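4.2 Flow of recall notices to small food shops

The second part of the study looked at how a recall notice moves from the importer to the person who finally removes the product from the shelf. We followed three notices in the district of Paracha. All of them concerned chilled or canned meat products, and all were issued because of foreign material or wrong labels. The first notice in the series was dated 17/07/2023 and the other two came in August of the same year.

In each case the importer, Skomel, informed the wholesaler Tostetti by e-mail and by telephone. The wholesaler then had the duty to inform its customers. For the larger stores this step worked well, and the product was blocked at the cash desk within 2 hours. For small shops the situation was different. Many of these shops do not buy directly from the wholesaler but from a van seller, and the van seller does not always keep a list of what was left at which address. The notice therefore often arrived on paper, together with the next delivery.

We visited 19 shops after the first notice. The visits were made by the second author and by Babar Yousafzai, a food inspector of the district, who helped us to speak with the owners in their own language. At each shop we asked when the notice was received, who read it, and what was done with the packages. We also asked to see the place where returned or blocked goods are kept.

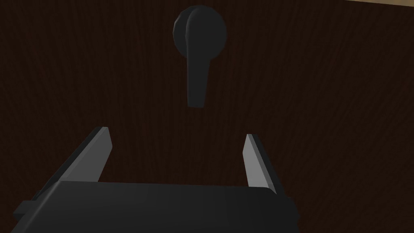

Figure 3. Door handle.

The answers about storage were less clear than the answers about time. Most owners understood that the product must not be sold, but they had different ideas of what "hold" means. Some put the packages in a box with the word "return" on it. Others left them in the same refrigerator, on a lower shelf, and told the staff not to touch them. In 3 shops the lot number on the package had not been compared with the lot number in the notice, and the owner had simply taken out every product with the same brand. This is safe for the customer, but it makes the later count at the importer difficult, as was already mentioned in Section 3.

The form used for the count was the Clutitz form, which has one line for each lot. Owners told us that the form is too long. Bronwyn Kingi, who trains shop staff in the district, suggested to us that the lot number should be printed at the top in large characters, and that the rest of the form can be filled in by the van seller. We tested this shorter form with the third notice. It came back from the shops after 10 days, while the long form had needed almost double this time.

We must be careful with this result. The third notice concerned a product with a smaller number of packages, and the shops had by then some practice. It is also possible that the owners answered faster when they knew that we would come again. For these reasons we do not give a statistical test here, and we use the return times only as a description. The question of who should pay for the transport of the blocked goods was raised in many of the interviews and is treated in Section 4.3.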